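**Werkcombe toy library sorts its way to a September reopening**

The Werkcombe toy library will reopen in September after a clear-out of its shelves, with 1,242 toys now checked and listed in the new catalogue.

The library, which lends toys to families with children up to school age, closed its doors over the winter so the whole collection could be gone through. Much of it had never been listed properly. Some toys had been sitting in cupboards at the old Taheri Street hall and came across in boxes when the library moved.

Coordinator Fatima Coetzee said the job had taken longer than planned.

"We thought we had a fair idea of what was on the shelves. We had no idea what was in the boxes," she said. "Dolls were in with the train tracks and the puzzles were all over the place."

Every toy is being looked over for broken parts, loose eyes and splits in the seams. Hard plastic toys are wiped down. Soft toys go through the wash and are set aside if the stuffing has gone lumpy or the fabric has worn through. Anything with a battery compartment is checked for a working screw before it goes back out.

Toys that pass are given a number and put into one of 18 categories, from bath toys to building sets. Dolls and soft toys used to share a category but will now be listed separately, as will doll furniture.

The grey bins on the sorting table take a mixed lot at a time, such as a baby doll in light blue pants, a toy chair, a long building brick and a couple of small soft toys. 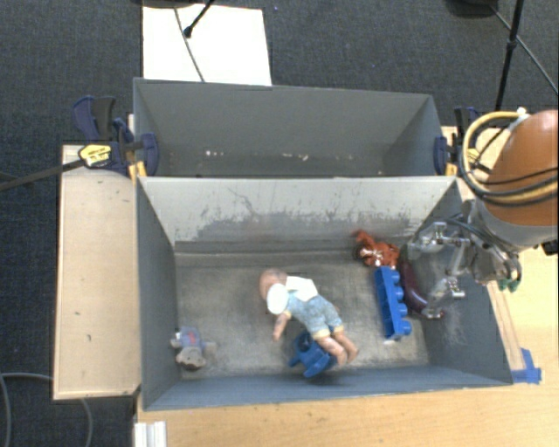

Precious Sibiya, who looks after the catalogue, expects the list to reach 2,000 by the end of the year. Donated toys are still coming in, although the library has asked people to hold off on large plush animals until there is more shelf space.

Families will be able to borrow up to three toys at a time, for three weeks. Existing members keep their current card and don't need to sign up again. Colouring books, car seats and cots are not accepted as donations.

Opening hours will be posted on the library door and in the Werkcombe newsletter.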